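Comholm opens family campground in Jomthorpe with storage places for small trailers

JOMTHORPE, July 2024 - Comholm, the operator of holiday grounds for families, has opened its newest campground at the edge of Jomthorpe. The ground is made for families who camp with a small trailer or a pop-up camper, and it offers something that many of these families have asked for: a covered place where the camper can stay during the whole year.

The campground has 643 pitches in total, divided between the meadow side and the wood side. The meadow side is flat and open, and is near the playground and the swimming pond. The wood side is more quiet and has shade from the early afternoon. Dogs are welcome on the wood side, on the leash.

Behind the reception building is the storage hall, where guests can rent a place by the season or by the year. The hall was before used by the company Timmermans as a depot for garden machines, and it has received a new roof and new doors. A family which has rented a place can send a message before the trip, and the staff will bring the camper to the reserved pitch. On the day of departure the guests leave it on the pitch with the key at the reception, and it is brought back to the hall.

"Many parents told us the same story," says Čestmír Zeman, manager of the Jomthorpe ground. "They had a camper and they loved it, but then they moved to another house, or a new baby came and the driveway was needed for a bigger car. So the camper was sold, and after this they did not camp for years. We wanted to make it possible to keep it."

Families without a camper can also stay. Comholm has bought a number of pop-up campers, which stand ready on the meadow side from the first day of the season. Each has beds for two adults and up to three children, a small kitchen and an awning. A baby cot can be borrowed at no cost, but it must be asked for at the time of booking.
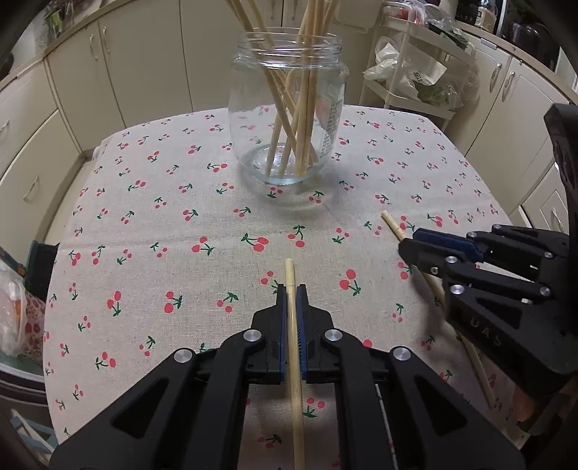
The reservations are made through the system of Preltance, which is already in use at the other Comholm grounds. Guests who have an account from an earlier stay can use the same account for Jomthorpe. In the system it is possible to see a map of the pitches and to choose one, so that two or more families who travel together can be neighbors. Changes in the booking are free until 2 weeks before arrival.

The price list has been kept simple. One price is valid for a pitch with one car, one camper or tent, and all members of the family, no matter how many children there are. Electricity is included. Firewood is sold at the reception, and we ask guests not to bring wood from home.

The sanitary buildings were planned with small children in mind. Every building has a family room with a low sink, a shower with space for a parent and a changing table. There is a laundry room with washing machines and dryers, and also a drying line outside, for those who prefer it.

For children, the ground has a playground with sand and water, a bicycle path which goes around the meadow, and a small library of books and board games in the common room. In the evenings of the summer holidays there is a story hour by the fire place, in good weather. Parents stay with their children during the story hour.

The opening follows a long period of planning. Before the work began, Comholm sent a questionnaire to families who had stayed at its other grounds, and 1293 of them answered. The storage of the camper was named most often as a difficulty, before the price of the pitch and the distance from home. "I was surprised by this result," says Mr. Zeman. "I had expected that people would write to us about showers. They did this too, of course."

The campground is open until the beginning of November. The storage hall remains accessible in the winter by appointment, for example if a family wants to clean the camper or make a small repair. Places in the hall for the winter can be reserved now, and guests who have already rented one keep the right to the same place for the next year.

Visitors who want to look at the ground before they book can come to the reception during opening hours and ask for a short walk with a member of the staff. No registration is necessary for this.

Press contact: Čestmír Zeman, Comholm, Jomthorpe ground. Pictures of the campground and a plan of the pitches are available on request.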